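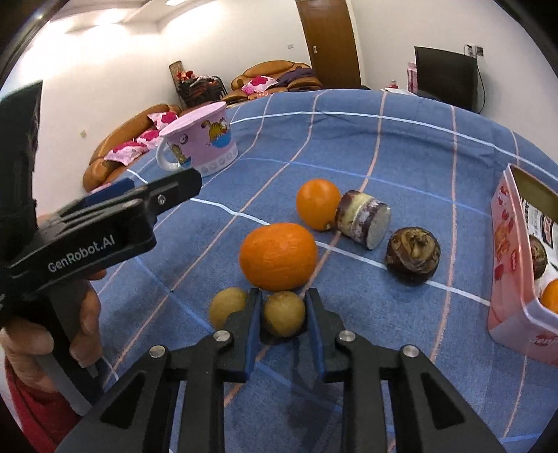

Software Notes / Perception and Planning

Vulta 4: instance tracking through finger occlusion

The January build of Vulta replaces the per-frame object list with a persistent one. Groups still on the previous build should read this item before merging, as the planner interface has changed and old configuration files will load without an error but with the wrong defaults.

Up to now the detector ran on each frame and handed the planner whatever it found. On a cloth with well separated objects this was adequate. With small round fruit next to larger round fruit it was not. Two small fruits of the same yellowish-brown color, one between the jaw tips and one partly behind the left jaw, were regularly merged into a single instance, and the merged centroid fell in the gap between them. The planner then closed on that point. Most of the failed grasps in the Wendmont logs trace back to this one fault.

The new tracker keeps an instance alive for up to 30 frames after it was last seen. While an instance is hidden, its position is carried forward in the table frame using the wrist pose, and its covariance is inflated at each step. When the object reappears it is matched on position first, then size, then color histogram. Color comes last on purpose. In the earlier order, an orange and a smaller orange fruit beside it could swap identities whenever the exposure shifted, and the swap was silent.

The finger mask has also been rewritten. The old mask was a fixed polygon drawn at full opening, so it covered too much when the jaws were nearly parallel and too little when they were spread. The new one is computed from jaw width on every frame. It covers the pads, the linkages and the pivot pins. Pins matter more than their size suggests: they are round, bright and close to the lens, and the old detector sometimes proposed them as objects at an implausible depth. Calibrate the mask once per tool with the script in the Tsang repository. The fisheye model must be set before calibration, or the linkages will be masked correctly near the center and badly toward the corners.

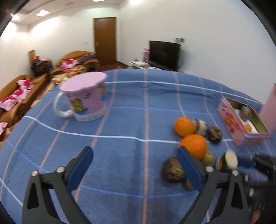
Clutter ranking is the second change. The planner no longer picks the nearest graspable instance; it scores each one by free space along both finger paths, then by confidence, then by distance. Partly hidden objects are scored on their estimated full outline. The nearer of two bright oranges, with its lower left side behind a fingertip, now keeps its full extent in the map, and the small orange-yellow object peeking out from under the dark fruit next to the right finger is held as a low-confidence instance and left out of the candidate set. It comes back in when the finger moves and enough of its outline has been observed. The threshold is min_visible, default 60 percent.

Motion blur remains a limit. Frames above the blur threshold still update the wrist pose but are no longer allowed to create new instances. They can confirm an existing one. This costs a little latency at the start of a fast approach and removes nearly all of the short-lived ghosts that used to fill the map during a sweep.

Two-tool sessions need one extra setting. Each tool keeps its own map, and the maps are merged in the table frame by Burnivcombe, which now runs as a separate process. If the second tool is in view, its mask has to be projected from its own pose; set peer_mask to true on both sides. Clock offset between the tools should be under 8 ms. Above that the projected mask lags the real jaw, and the uncovered strip at the tip gets reported as a dark object.

Known issues:
Striped tablecloths can still pull plane fitting off when the stripe edges are used as features. Set plane_source to depth.
Instances inside an open container are tracked but not ranked. The rim is treated as an obstacle on all sides, including from above.
Objects with a pale cut face and a dark side may split into two instances. A merge rule is in review.
Replay of old logs is around 4 times slower with the new mask. Caching is planned for the next build.

Configuration changes are listed in the migration file at the top of the Vulta repository. Please attach the raw wrist poses to bug reports along with the frames. Reports without poses can't be replayed.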